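Howlader stage piano, quick review

Posted 10 January 2022 by Piyumi Saha

Had this since May so figured I should finally write somthing. Bought it second hand for $800 from Rezaul Siddiqui, who plays in the pit band at the Badholm theatre and was upgrading. Came with the pedal and no stand.

Sound first. Main grand is lovely. Warm, bit dark, sits under a singer without a fight. Electric pianos good too, number 3 in that bank is the one I use for nearly everything. Strings are passable. Brass, no. Leave the brass alone. There are 292 sounds all up and I'd keep maybe a dozen.

Keys are weighted and a touch heavy. Fine for ballads, hard work by the end of a two hour variety show with quick changes. Lutfa Majumder had a go at rehearsal and loved it, but she grew up on a big old upright so she would.

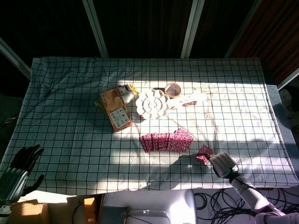
Checked tablecloth, a bit of sun, snacks.

Splits and layers are easy. Hold two buttons, done. Saving them is another story, menu inside a menu, and the screen's tiny. I arrange for a small TV-style band (three horns, rhythm, one very patient vocalist) and need to jump from theme tune to sting to walk-on music in a couple of seconds. Ended up putting all my setups in order in the user bank, 124 onwards, and stepping through with the pedal. Works, once its set up. Took me a whole evening.

Speakers: none built in. Headphone socket is round the back, why. Outputs are clean, no hum through the house desk or through my little Munura amp at home.

Weight. Heavy. Two people up stairs, or one person and a sore back. The soft case from Womunness fits but the zip is tight at the corners.

Manual is useless on MIDI. Anas Benkirane sorted the clock settings for me over the phone, thanks mate.

Would I buy it again? Second hand, yes. New, I'd try a lighter one first. Four out of five, lost one for the menus and that headphone socket.

Will add a bit on the organ sounds when I've used them on a proper gig.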